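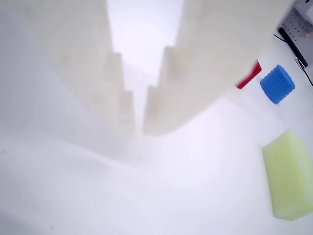
*Pendo Waweru*

I want to make a case for the most boring job on our robot cell, and that job is changing the fingertips before they look like they need it.

We run one small bench cell. The arm picks up little things, puts them down again, and does that all day. I've looked after it for over 7 months now, and if you ask the people who walk past what keeps it going they'll say the software. Sure, the software is lovely. But most of my mornings go to two chunks of cream-colored plastic with steps at the tips, and I think I've got my priorities right!

Our old rule came from Rakdale, the shop that put the cell together for us. Swap the fingers when they crack. It sounds thrifty, and for a long while I went along with it (I hate throwing out a part that still works, ask anyone who has seen my garage). The trouble is that a finger goes bad long before it cracks. The edges of the steps round over. The two sides stop matching. A foam cylinder will forgive you for that, and so will a sponge, because they squash and hide the problem. Then you hand the same gripper something hard and flat-sided and it starts coming up crooked, and you spend an afternoon blaming the camera calibration.

I did exactly that in September. I recalibrated twice, loosened and retightened the wrist, and wrote a slightly rude message to Jaltel about their mount. Then I took both fingers off and held them back to back against the window, and one was visibly shorter at the tip. I had to write a second message to Jaltel.

So now I keep a paper log taped inside the cabinet door, with the cycle count written next to every swap. The last pair came off at 2,556 picks. The pair before that only made it to 969, which annoyed me until I found I'd put one screw in without its washer and the finger had been rocking the whole time. No crack on either pair, by the way. Under the old rule they'd both still be on there.

My friends at Ikila think this is fussy. They've got metal fingers with rubber pads, and they say I should spend the money once and be done. I've used theirs, and they're nice! But when a metal finger hits the table at speed, the table loses, or the wrist does. I would much rather sacrifice a bit of plastic than send the wrist back to Horobets and wait 8 weeks for it.

The other half of my argument is wiping the table. A white top shows every crumb, and I've come to love that about it - grit that gets picked up between the tips acts like sandpaper on the steps. One pass with a damp cloth before the first run, one after lunch, and let it dry. People skip this because it feels like housekeeping. Well, yes. Most of looking after a robot is housekeeping, and I wish the training courses gave it more than a slide.

If you take over a cell from somebody else, ask them when the fingers were last changed. If they have to think about it, change them that day, both together, and write the count down somewhere you'll see it.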